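3. Diseño de la tarea y montaje experimental

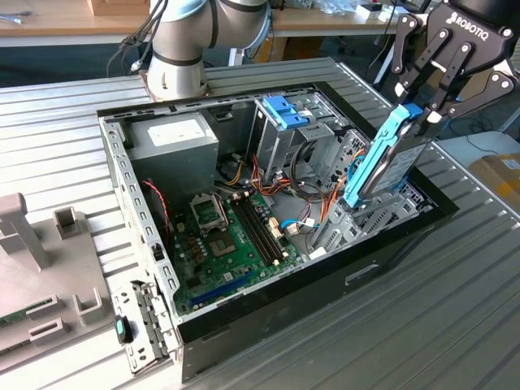
Figura 3. Inserción del disco duro en la bahía de la torre, con la pinza sujetando el soporte azul. A la izquierda, la placa de fijaciones.

La tarea propuesta a los estudiantes del curso Padorik consiste en el ensamblaje parcial de un ordenador de sobremesa por medio de un brazo colaborativo. Hemos elegido este objeto por dos motivos. El primero es que todos los participantes conocen un ordenador y no necesitan aprender qué pieza va en qué lugar. El segundo es que las tolerancias son muy distintas entre una pieza y otra, y esto permite graduar la dificultad a lo largo del semestre sin cambiar de mesa ni de robot.

El curso se imparte en el laboratorio Milomholm y en él los estudiantes trabajan en cuatro grupos. Cada grupo recibe la misma torre, tumbada sobre la mesa de perfiles de aluminio y sin el panel lateral, y una placa impresa en 3D con soportes de diferentes formas. El diseño de la placa es una modificación del que propuso Kontogiannis en la edición anterior. Se permite a los grupos cambiar los soportes, pero no su posición de referencia, de la cual depende la calibración común.

3.1. Subtarea de inserción del disco

De todas las subtareas, la del disco duro de 3,5 pulgadas es la que analizamos con más detalle en este artículo. El disco se entrega ya montado en su soporte de plástico y la pinza de dos dedos (Robotiq) debe llevarlo hasta la bahía e introducirlo entre las paredes perforadas. Como se observa en la figura 3, el disco entra inclinado en la caja. Esta inclinación no estaba prevista en el enunciado: la propuso uno de los grupos y después la adoptaron los demás, porque con una bajada vertical los dedos de la pinza quedaban demasiado cerca de la jaula metálica superior.

Los cables de alimentación representan la dificultad principal. Están entre la placa base y la jaula, no tienen una forma fija y su posición cambia de un intento a otro. Decidimos no atarlos. Un cable atado habría hecho la tarea más repetible - y también menos parecida a un caso real de mantenimiento -, y preferimos que los estudiantes tuvieran que tratar esta variación en su programa.

3.2. Registro de los intentos

Cada intento se registró con el programa Rarley, desarrollado en el mismo laboratorio, que guarda las posiciones de las articulaciones, la apertura de la pinza y la fuerza medida en la muñeca con una frecuencia de 500 Hz. En total se obtuvieron 1094 intentos válidos. Excluimos los intentos interrumpidos por la parada de emergencia y aquellos en los cuales el grupo olvidó anotar la versión de su programa. Esta segunda causa fue más frecuente de lo que esperábamos y en noviembre añadimos un campo obligatorio en el formulario.

Un intento se consideró correcto cuando el soporte quedaba retenido en la bahía después de abrir la pinza, sin corrección manual. La decisión la tomaba siempre un miembro de otro grupo. En los casos dudosos decidía Makis Economou, responsable de las prácticas, a partir de la curva de fuerza y sin conocer a qué grupo pertenecía el intento.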